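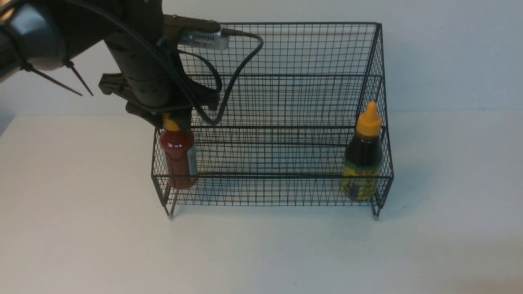
Section 4. Loading and Placing the Shelf Rack

This section covers the Talunik two-tier and three-tier countertop racks. If you have the wall-mounted model, skip to Section 6. Assembly must be finished before you start. Check that all four corner clips have clicked into place and that no tier tips when you press on one side of it.

4.1 Choosing a spot

1. Pick a flat, level surface. The rack may stand on a counter, table or closed cabinet.

2. Leave at least 15 cm between the rack and any stove, toaster or heater.

3. Wipe the surface and let it dry. Grit under the feet will scratch painted or glossy tops.

4. Set the rack down with the open side facing you. Do not slide it into position. Lift it from the bottom tier with both hands.

Note: Racks sold before February have hard plastic feet. Replacement rubber feet can be ordered from Vumstead Parts under the same kit number as the corner clips.

4.2 Leveling

1. Push down lightly on each corner of the lower tier in turn.

2. If a corner rocks, turn the foot below it counterclockwise until it touches the surface.

3. Check again with the upper tier. A small amount of spring in the mesh is normal – movement in the uprights is not.

4. If the uprights still move, take everything off and go back to step 3 in Section 3.2.

4.3 Loading the tiers

1. Load the lower tier first. Heavy items such as jars, cans and full bottles go here.

2. Place items toward the uprights and work in to the middle.

3. Use the upper tier for light items: spice packets, tea, folded cloths, empty containers.

4. Keep anything taller than 30 cm off the upper tier.

5. Place small items in a tray or box so that their edges do not catch in the mesh.

Weight limits are 1,000 g for each small side basket (sold separately) and 700 g for each hook on the hook rail. The limit for a full tier depends on the model and is printed on the label under the bottom tier.

CAUTION: Do not hang anything from the front edge of the upper tier. Use the hook rail. A load on the front edge can pull the rack forward.

CAUTION: Do not let children climb on or pull themselves up by the rack.

4.4 Moving a loaded rack

Unload the upper tier before moving the rack, even for a short distance. The lower tier may stay loaded if the items are below the rim. Two people are needed for the three-tier model.

4.5 Cleaning

1. Remove all items and any side baskets.

2. Wash the mesh with warm water and dish soap. A soft brush works best in the corners.

3. Dry with a towel right away, including the clips.

Do not use steel wool, bleach or oven cleaner. Scratched coating can be touched up with Pusta metal paint – let it cure overnight before putting food items back.

The rack is not dishwasher safe.

For missing parts, see the Ekwueme Housewares service list in Section 8.

Revised 24 October 2023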